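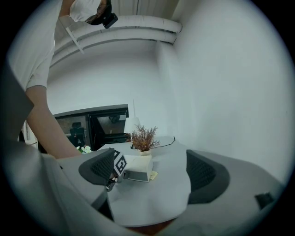
Maintenance of the hand-held grippers at Lamurden is done by Kobina Ayaaba, who took us through it in May. Pads are changed after 4000 closures or at the first tear, whichever comes sooner. Each finger carries one, dark with a mesh or honeycomb texture, fitted facing inward. The printed black-and-white tag on the side of the finger has to sit square to its seat; a tag that has crept is peeled off and replaced, never pressed back. The bracket underneath is checked for play at the same time.

Reassembly takes 6 minutes. Laurinda Cunha then runs the opening check: full travel, 2 cycles, reading logged against the tool number. Ours was tool 134, which passed on the second attempt after the left bracket screw was retightened. Spare pads come from Tavares in sealed bags. We did not see the store.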